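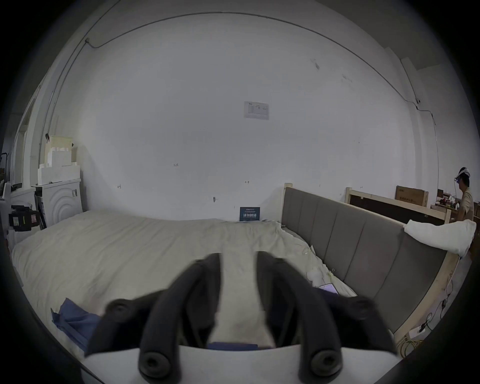 Re: [bedding-textiles] Duvet fill power after washing

From: Jelle Van Hecke
Date: 8 November 2020

Roel Aerts wrote:
> We laundered the Tronton duvets at 60 C and the loft dropped after the
> third cycle. Mieke thinks the down is breaking up. Before I send
> samples out, has anyone seen this with a cotton percale shell? Drying
> was on the low setting, two runs each, no dryer balls.

Roel,

I would look at residual detergent before blaming the down. We had the same pattern in June with a batch from Willems. The loft fell on cycles two and three, then came back almost completely after two plain rinses and a long dry. Broken down does not come back.

Three things to check:

1. Weigh each duvet after drying and again 24 hours later in the same room. If the weight keeps falling, the core was still damp and your loft figure is too low. Two runs on low is short for a king size.

2. Rinse water. Take the last rinse, shake it in a closed jar and look for foam that stays. Crude, but it catches the bad cases.

3. Clumping near the box seams. Feel along the stitching with the cover off. Clumps that pull apart by hand are moisture or soap. Fine dust coming through the percale is another matter, and there I would agree with Mieke.

On measurement: a duvet left rumpled on a bed will not give you a usable height. Shake it out, lay it flat, wait 13 hours and measure at the same five points each time. Our spread between operators was larger than the effect we were looking for until we fixed the waiting time.

Toon Van Dijk has the spreadsheet from the June runs - 41 duvets, all percale, mixed fill. The column marked "L2" is loft after the extra rinse. Ignore the first sheet, the units are wrong.

I have no data on wool dryer balls. Remedios Mercado tested them on pillows and may still have her notes.

If you do send samples out, send one unwashed from the same lot.

Jelle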